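December, equipment plan, second pass

Went over the Clidness quote with Mounir. They want us to replace both grippers with their adaptive ones and add a service plan. The spares line alone is 228 a set, and we'd need 2 sets. I still don't see what problem this solves.
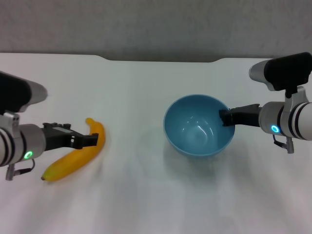 Budget first, then wish list. Olley will sell plain fingertip pads in packs of 50, and I'd sooner try those before signing anything. Kastriot says the Clidness demo handled fruit nicely. Fine, but so far our fruit is one banana, and the flat black fingers we already own haven't had a fair test on it. The cables hanging under both wrists bother me more - a proper cable kit from Shehata should go above new grippers on the list.

Jundmont claims some 100 hours between checks on their version. No test conditions given. Asked for them.

To do: get the pad price in writing, ask Clidness to quote without the service plan, hold the order until Kastriot has run the old fingers with new pads.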